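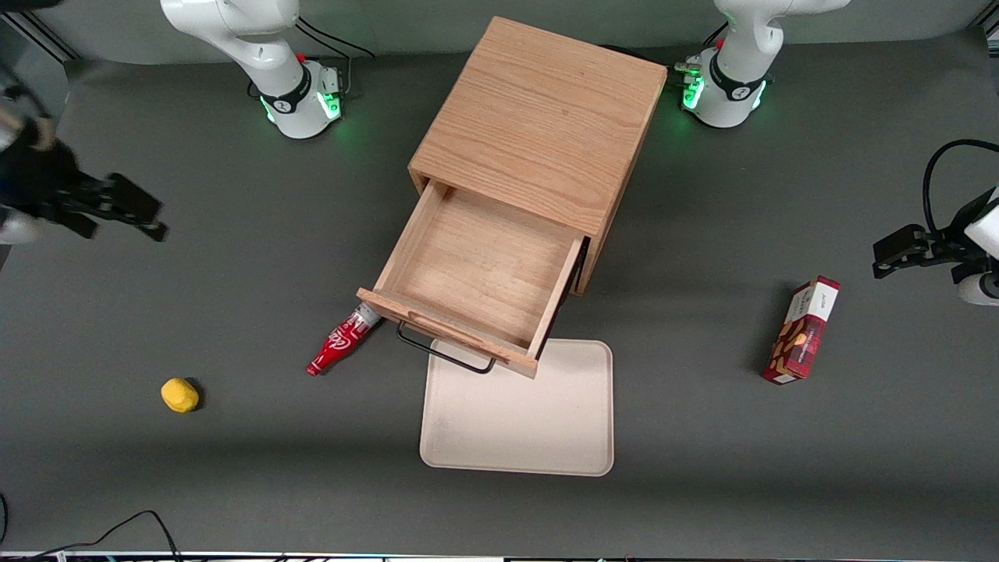
Small storage takes over in the Skatska building

The second floor of the old Skatska building reopened to tenants in February as a self-storage floor, and most of what has been rented so far is small. The owners took out the former office partitions and put in 386 units. The largest will hold the contents of a one-bedroom apartment. The smallest are lockers, stacked two high, and those went first.

The rental office expected the opposite. When plans were posted in the lobby, the floor was laid out mainly for people between apartments, who would need a big unit for a month or two and then leave. There has been some of that. But the waiting list is now entirely for lockers, and the people on it live within walking distance and have no plans to move.

Apartments in this part of the neighborhood were built with one hall closet and not much else. Many of the buildings had basement cages for tenants at one time, and over the years those were given up for laundry rooms and bike parking. A locker down the street does the same job the cage used to do. People keep winter coats in them, along with fans, suitcases, tax papers, holiday things and the extra leaf of the dining table.

Lockers rent by the month and there is no minimum stay. Larger units require a two-month minimum. Tenants get a key card that works on the side entrance and the freight elevator from 6 a.m. to 11 p.m. The front lobby doors are still locked at 7 p.m., as they were before, and the card does not open them. Several tenants have found this out with their arms full, so please use the side door on Hernero Street in the evening.

The floor is heated but it is not climate controlled. Musical instruments, oil paintings and candles should go somewhere else in summer. Food, paint, propane and car batteries are not allowed at any time. Rugs should be cleaned before they are rolled up and stored. The office asks that wood furniture be raised off the concrete and left uncovered or put under a cotton sheet. Plastic wrap holds moisture against the finish, and a few months of that can leave white marks on a tabletop. Drawers should be emptied before a piece is carried up.

Carts are kept by the elevator on the ground floor. There are 7 of them and they run out on weekend mornings, when most people come. Early evening is quieter. Carts left upstairs have been a problem and the office is asking everyone to bring them back down.

The building's third floor is still empty. An earlier proposal would have turned it into 1,920 square feet of shared workshop space, with the rest left for storage. That plan is on hold while the sprinkler work is finished, and there is no new date for it. Slaoui Upholstery, on the ground floor, is staying where it is and its hours have not changed.

Anyone giving up furniture instead of storing it can take it to the Zilell reuse shop, two blocks north. The shop accepts tables, chairs, bookcases and dressers in working order. It does not take mattresses, cribs or anything with missing hardware. Drop-offs are at the back, and large pieces need a call ahead so that a space can be cleared. Pickup from apartments is available for a fee on the north side of Hernero Street only.

To join the locker waiting list, fill out a card at the rental office. Names are called in order, and you have two days to answer before the locker goes to the next person.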